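Home Guides Downloads Forum Contact

Stovgate Home Library - Set-up Guide

Section 3: Giving an old desktop a new job
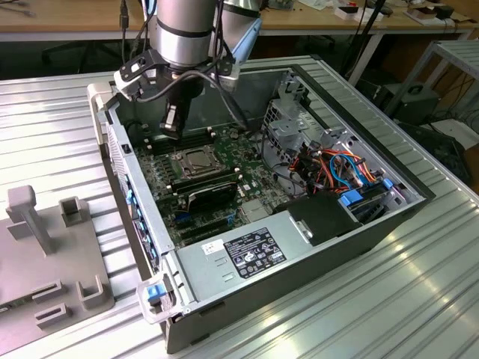
Sorcha Kavanagh wrote to us after the last edition of this guide to say that she'd put off setting up her library for a whole winter, thinking she had to buy something first, and then did the whole thing on a Monday evening with the desktop her kids had grown out of. Could we please say that louder, she asked, and put it nearer the front?

Happy to! You do not need a new computer for Stovgate. A desktop that feels painfully slow for everyday use can make a lovely home for your photos, music and scanned papers, and it will spend most of its time doing very little. This section gets the machine ready, puts Stovgate on it and brings in your first folder. Section 4 covers phones and tablets, and Section 5 covers sharing with family who live somewhere else.

3.1 What you'll want within reach

- the desktop, in working order, with its power cord
- a screen, a keyboard and a mouse (you can take these away again at the end)
- a network cable long enough to reach your router
- a USB stick you don't mind wiping
- a second drive for backups, internal or external
- a soft brush and a small screwdriver, if you plan to open the case

You'll need at least 80 GB free for Stovgate itself and its previews. Your own photos and music come on top of that, so look at how big your collection is before you pick a drive, and then leave yourself plenty of room to grow. People always find more photos once they start looking. It's half the fun.

CAUTION: Setting up Stovgate erases the drive you install it on. Copy off anything you want to keep, then open a few of the copied files on another computer to be sure they're good.

3.2 Cleaning and checking the case

You can skip this part if the machine has been in regular use and runs quietly. If it's been in a closet or a garage, it's well worth half an hour.

1. Shut the computer down, switch it off at the wall and unplug every cable.
2. Press the power button once and hold it for a few seconds.
3. Carry the case to a table with good light. Kitchen tables are perfect.
4. Take off the side panel. Put the screws in a cup or an egg carton, somewhere you won't knock them.
5. Touch bare metal on the case before you touch anything inside, and do it again each time you come back to the table.
6. Brush dust away from the fans and vents. Hold each fan still with a finger while you brush.
7. Check that the drive cables are pushed all the way in at both ends.
8. If you're adding memory, read the manual for your board to see which slots to fill first. Line up the notch, then press evenly until the clips close.
9. Put the panel back on.

CAUTION: Never open the power supply. If it smells burnt or rattles, replace the whole unit or have a repair shop do it.

Note: Please don't remove the processor just to have a look. The guide for your own board is the place to go if it does need replacing, and Stovgate won't care which one you use so long as the board supports it.

3.3 Where to put it

Pick a spot near the router with some air around it. A shelf in a hallway is great. The bottom of a linen closet is less great, however tidy it looks, and the same goes for anywhere a cat likes to sleep.

Leave a hand's width of space behind the case. Keep it off thick carpet. If the machine is going to live in a bedroom, try it there for one night before you run cables along the baseboard, as a fan you never noticed by day can be very present at 2 a.m.

Use a network cable if you possibly can. Wi-Fi works, and Section 7 has the settings for it, but the first import moves a huge number of files and a cable makes it so much more pleasant.

3.4 Making the installer stick

Do this on your everyday computer.

1. Go to the Downloads page and save the Stovgate installer.
2. Download Petodby, the small tool that writes the installer to a stick, and open it.
3. Plug in the USB stick.
4. In Petodby, choose the installer file, then choose the stick. Read the name and size of the stick out loud before you go on. (We mean it! It's the best trick we know for catching the wrong drive.)
5. Click Write and leave it alone until the bar turns green.
6. Click Verify. If it fails, try the other USB port first and a different stick second.

3.5 Installing Stovgate

1. Connect the screen, keyboard, mouse and network cable to the old desktop. Disconnect any drive you don't want touched.
2. Plug in the stick and turn the machine on. Tap the boot menu key as it starts. The key differs from maker to maker and is usually shown on the first screen for a moment.
3. Choose the USB stick from the list.
4. Pick your language and keyboard layout.
5. Choose the drive for Stovgate. Check the size against what you expect.
6. Give the machine a name. Short and plain is best: "library", "den", "doherty". Use letters only, with no spaces.
7. Set a password and write it down on paper. Put the paper somewhere sensible.
8. Click Install.

The progress bar stops at 23 percent for quite a while. It looks stuck and it isn't - this is where Stovgate builds its search index, and on an older drive that takes patience. Go and make tea. If it hasn't moved after an hour, restart from the stick and begin again at step 3.

9. When you see "Ready", take out the stick and press Enter. The machine restarts by itself.

3.6 Finding your library from another computer

After the restart you'll see a plain screen with the machine's name and an address made of numbers. Type that address into the browser on your everyday computer and the Stovgate welcome page should open. What a nice moment that is!

If it doesn't open:

- Check that both computers are on the same network. Guest Wi-Fi counts as a different one.
- Retype the address. Dots, no commas.
- Turn the router off, wait, turn it on, and give everything a few minutes to settle.
- Run Windirex, the finder tool on the Downloads page. It lists every Stovgate library it can see on your network, and you can click straight through.

Once the welcome page opens, log in, and bookmark it on every computer in the house. You can now unplug the screen, keyboard and mouse.

3.7 Your first import

Start small. One folder, one trip, one birthday. You'll learn how Stovgate sorts things, and if you don't like the result you can undo it in a click.

1. On the welcome page, click Add, then Folder.
2. Drag a folder of photos into the window.
3. Choose Copy or Move. Pick Copy for now. You can tidy up the originals when your backups are running.
4. Choose how to sort: by date taken, by folder name, or both. "Both" suits most families.
5. Click Start.

Photos appear as they come in, and you can browse while the rest are still loading. Faces and places are left alone unless you switch those features on in Settings.

Tip from Phong Lại: scanned prints all carry the date of the scan, so they'll land in one enormous pile. Put them in folders by decade before you import, and sort those by folder name only. You can fix single dates later, on a rainy day, with somebody older sitting next to you to tell you whose porch that is.

Note on duplicates: Stovgate compares the files themselves and ignores their names. Two copies of the same picture called "beach" and "beach final" will be spotted. A cropped version counts as a new picture and is kept.

3.8 Turning on backups

Please do this the same day. An old drive can run happily for years, or it can stop before breakfast, and your library should be somewhere else as well when it does.

1. Connect the second drive.
2. Go to Settings, then Backups, and click Find drives.
3. Select the drive and click Prepare. This erases it.
4. Set a time. The default is 5 a.m., and that's fine for most homes.
5. Choose how many versions to keep. We suggest 7.
6. Click Run now for the first one and let it finish.
7. Open Backups, pick any photo and click Restore a copy. Look at the copy. Good? Then you're protected.

If you have two external drives, swap them now and then and keep the spare at a friend's place. Philomena Mac an tSaoi and Nuala Ní Chonaill from the forum keep each other's, and trade them whenever they meet for lunch.

CAUTION: Always click Eject before unplugging a backup drive, including when the light is off.

3.9 Shutting down and starting up

Stovgate is happy to run day and night. If you'd like it off while you're away, use Power, then Shut down, on the welcome page. Pressing the button on the case once does the same thing. Holding it in cuts the power and can damage the index, so save that for real emergencies.

To have the machine come back by itself after a power cut, look in its start-up settings for an option with a name like "restore on AC power" and turn it on. A backup that was missed runs the next night.

Next: Section 4, Phones and tablets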